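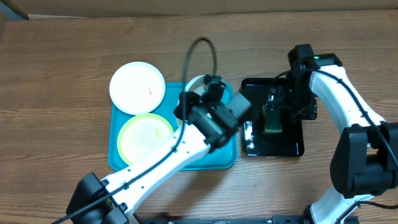
The bus put Svatopluk Vávra down in Flikcombe a little after four and went on to Tutby without him. He had one suitcase and a letter from his aunt's lawyer with the house number on it. The road up was steeper than he remembered from when he was a boy.

The key was under the step. Inside, the house smelled of coal and apples. He opened the windows in the kitchen and sat down with his coat on.

In the drawer of the desk he found her account books. She had run the ferry at Skudel for 24 years and had written down every crossing. The last book ended in June. The last number was 1,464, and next to it she had written "fog, one passenger, did not pay."

He read that line a few times. Then he took off his coat and lit the stove.

At six a man knocked. He was old and wore rubber boots.

"You're the nephew," he said. "I'm Murín. I owe her for a crossing."

"You're the one in the fog?"

"She told you?"

"She wrote it down."

Murín nodded as if he had expected it. He put a coin on the desk, then another.

"It was ten then," he said. "I don't know what it is now."

"It's still ten," said Svatopluk. He didn't know either.

They had tea. Murín talked about the ferry, which was tied up behind the mill and needed a new rope. When he had gone, Svatopluk found a pencil and opened the last book. He wrote "paid" after the entry, and under it he wrote "rope."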